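Capítulo 3
Control de las condiciones iniciales en tareas de manipulación

Contenido del capítulo
3.1 El problema de la escena inicial
3.2 Retículas físicas de referencia
3.3 Asignación de objetos a celdas
3.4 Reposición entre episodios
3.5 Análisis estratificado por celda
3.6 Ejercicios

Términos clave: condición inicial, retícula, celda, episodio, reposición, estrato, soporte de la distribución, deriva del operador.

3.1 El problema de la escena inicial

El capítulo anterior trató la tasa de éxito como una proporción estimada a partir de ensayos independientes. Esa formulación supone que las condiciones iniciales de los ensayos se extraen de una distribución conocida. En simulación el supuesto se cumple por construcción: el experimentador escribe la distribución y el generador la muestrea. Sobre una mesa real, quien coloca los objetos es una persona, y la distribución de la que proceden sus elecciones no está escrita en ninguna parte.

Denotaremos por s0 la condición inicial de un episodio, entendida como el conjunto de poses de todos los objetos manipulables y de los recipientes en el instante en que la política recibe el control. Denotaremos por p(s0) la distribución de la que se extrae. La tasa de éxito que se publica es una esperanza respecto de p(s0). Dos laboratorios que evalúen la misma política con distribuciones distintas obtendrán valores distintos sin que medie error alguno en ninguno de los dos, y la comparación entre ambos valores carecerá de interpretación.

El efecto puede ser considerable. En el estudio Pekska, que se empleará como caso conductor a lo largo de este capítulo, Zervas y Duda registraron 3056 episodios de recogida y colocación de cubos de espuma. La primera parte de la campaña se realizó con instrucciones verbales: se pedía al operador que distribuyera los cubos «al azar» delante del robot. Al proyectar las posiciones iniciales sobre el plano de la mesa, los autores encontraron que las zonas próximas a la base aparecían muy poco representadas y que la ocupación aumentaba hacia el lado en que se situaba cada operador. La política entrenada con esos datos fallaba con mayor frecuencia en las zonas poco ocupadas, pero la evaluación, preparada por los mismos operadores con los mismos hábitos, apenas las visitaba. El sesgo del entrenamiento quedaba así oculto por un sesgo idéntico en la prueba.

Conviene separar dos fuentes de variación que suelen confundirse. La primera es la variabilidad entre episodios, que se desea conservar, pues da amplitud al conjunto de datos. La segunda es la deriva del operador, es decir, el cambio lento y no declarado de sus criterios de colocación durante una sesión. Los métodos de este capítulo preservan la primera y acotan la segunda.

3.2 Retículas físicas de referencia

La solución más extendida consiste en dividir la superficie de trabajo en celdas mediante marcas visibles. La retícula cumple tres funciones. Da al operador una instrucción discreta y verificable («un cubo en la celda izquierda de la fila central»), permite anotar la condición inicial con un vocabulario finito y ofrece una referencia fija contra la cual detectar desplazamientos de las cámaras o de la mesa.

El material habitual es cinta adhesiva de color uniforme. Se exige que contraste con la superficie y que su color no coincida con el de ningún objeto cuya segmentación dependa del tono. El segundo requisito se incumple con frecuencia. Cuando el juego de objetos abarca buena parte del círculo cromático, el experimentador debe elegir entre retirar un color del juego o aceptar cierta confusión en los métodos basados en umbral. Los segmentadores aprendidos toleran mejor la coincidencia, aunque Hashmi y Fu documentan en el conjunto Lelteo casos en que un tramo corto de cinta, visible entre dos cubos, se asignó al contorno de uno de ellos.

La visibilidad de las marcas depende del punto de vista. Desde una cámara de muñeca, el campo abarca solo una porción de la mesa y la retícula se reduce a unos pocos segmentos sin identidad propia: un cruce de cintas es indistinguible de cualquier otro si no se dispone de información adicional sobre la pose del brazo.

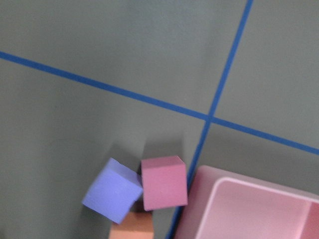 Figura 3.1. Vista desde la cámara de muñeca. Un cruce de la retícula, tres cubos de espuma agrupados y, a la derecha, parte de un recipiente rosa. La orientación de las cintas en la imagen depende de la pose de la muñeca.

En la figura 3.1 se aprecian dos propiedades de interés para el tratamiento posterior. Las cintas no aparecen paralelas a los bordes de la imagen, de modo que toda lectura de la celda exige transformar primero los píxeles al sistema de la mesa. Además, el cubo naranja solo es visible en su parte superior. Una anotación de s0 basada únicamente en esta cámara tendría que dejar sin definir parte de su pose, o bien estimarla a partir de otra toma. De ahí la práctica recomendada: la cámara de muñeca sirve para el control y la cámara fija para la anotación de la condición inicial.

Sea H la homografía que lleva el plano de la mesa al plano de la imagen de la cámara fija. Con cuatro cruces de cinta cuyas coordenadas en la mesa se conozcan, y siempre que no haya tres alineados, H queda determinada salvo escala. Si se dispone de más cruces, el sistema está sobredeterminado y el residuo informa de la calidad del pegado: las cintas colocadas a mano presentan bordes irregulares y pequeñas desviaciones de la recta, que se trasladan a la estimación. Por ello es preferible ajustar rectas a los tramos largos e intersecarlas después, en lugar de localizar directamente las esquinas.

Debe recordarse que H es válida solo para puntos del plano de la mesa. Las caras superiores de los cubos se encuentran por encima de él y su proyección mediante la inversa de H introduce un desplazamiento que crece con la altura del objeto y con la oblicuidad de la vista. La regla adoptada en Pekska asigna cada cubo a la celda que contiene el centro de su huella de apoyo.

3.3 Asignación de objetos a celdas

Fijada la retícula, el protocolo ha de especificar qué celdas pueden ocuparse al comienzo del episodio. No todas son equivalentes. Algunas se reservan como zona de paso o de depósito; otras se excluyen porque un objeto situado en ellas obligaría al brazo a adoptar configuraciones próximas a una singularidad. Mowat propone clasificar las celdas en 2 tipos, ocupables y reservadas, y exigir que la clasificación figure en los metadatos de cada episodio — también cuando permanezca constante durante toda la campaña.

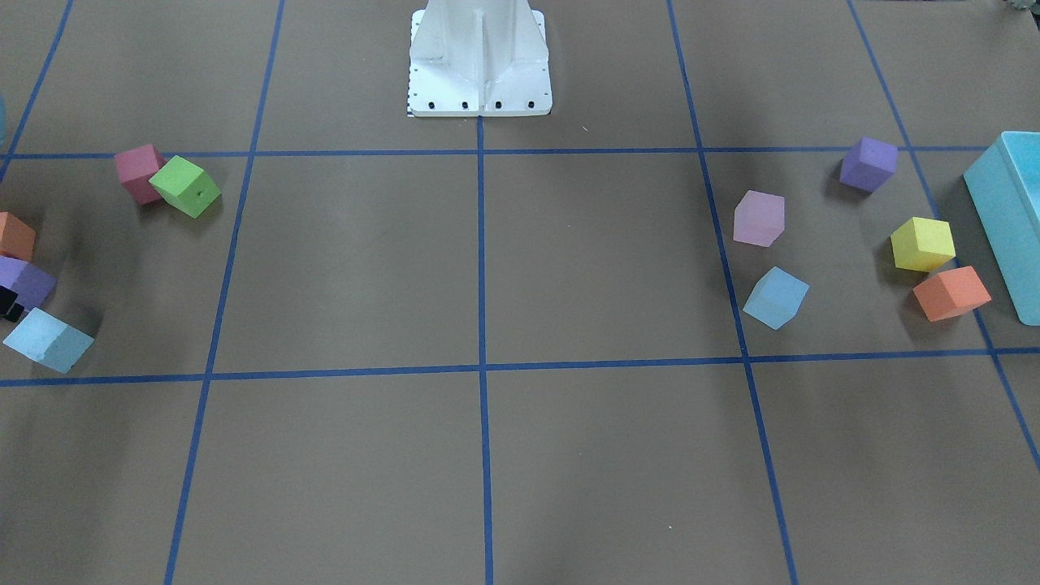 Figura 3.2. Vista de la cámara fija. La base del robot ocupa la parte superior central; los cubos se reparten entre los lados izquierdo y derecho, y los dos cuadrados centrales situados frente a la base están despejados.

La disposición de la figura 3.2 ilustra varios casos que el protocolo debe resolver. A la derecha, un cubo rosa pálido se encuentra casi sobre la línea de cinta. Según la regla de la huella, su celda depende de una distancia comparable a la anchura de la propia cinta, y dos anotadores pueden discrepar. A la izquierda, varios cubos quedan cortados por el borde de la imagen, lo que impide recuperar su pose completa desde esta cámara. En el extremo derecho, los cubos amarillo y naranja están junto a un recipiente verde azulado claro, situación en la que la accesibilidad para el agarre depende del vecino tanto como de la celda.

Para el primer caso, la anotación admite un valor de frontera, que se registra con las dos celdas adyacentes. Para el segundo se define un indicador de truncamiento por objeto. El tercero exige una variable adicional de contacto, que toma el valor uno cuando la separación entre el objeto y su vecino más próximo es inferior al espesor de un dedo de la pinza. En conjunto, el registro de cada objeto consta de 6 campos: identificador, celda, orientación en el plano, frontera, truncamiento y contacto.

La orientación merece un comentario aparte. Un cubo de color uniforme es invariante ante giros de noventa grados alrededor de la vertical, por lo que basta anotar el ángulo módulo noventa. Registrar el ángulo completo introduce una precisión ficticia y degrada el acuerdo entre anotadores sin aportar información. Esta reducción deja de ser aplicable si alguna cara lleva una marca distintiva que la política pueda explotar.

El orden de colocación se genera antes de la sesión mediante una tabla de asignaciones. Cada fila corresponde a un episodio e indica, para cada cubo, la celda de destino. El operador conserva libertad dentro de la celda. Esta libertad residual es deliberada: una colocación milimétrica alargaría la preparación y reduciría el soporte de p(s0) a un conjunto finito de puntos, con el consiguiente riesgo de que la política memorice trayectorias.

La tabla puede construirse por muestreo uniforme o por bloques. En el muestreo uniforme, las celdas se extraen de manera independiente, y en campañas cortas alguna puede quedar vacía por azar. En el diseño por bloques se garantiza que cada celda ocupable reciba a cada color el mismo número de veces dentro del bloque. La campaña Trositz utilizó el primer esquema y la campaña Sopacua, el segundo; sus tablas completas se reproducen en el apéndice del capítulo y se retoman en los ejercicios.

Definición 3.1. Sea C el conjunto de celdas ocupables y sea n(c, k) el número de episodios en que el objeto k comienza en la celda c. Una tabla de asignaciones es equilibrada si n(c, k) toma el mismo valor para todo c de C y todo objeto k.

El equilibrio en el sentido de la definición 3.1 es marginal, pues no impone restricciones sobre las combinaciones de objetos que comparten celda. Una tabla puede ser equilibrada y, sin embargo, colocar siempre juntos los mismos dos cubos. El apartado 3.3.1 introduce el equilibrio por pares y da una cota inferior para el número de episodios que requiere.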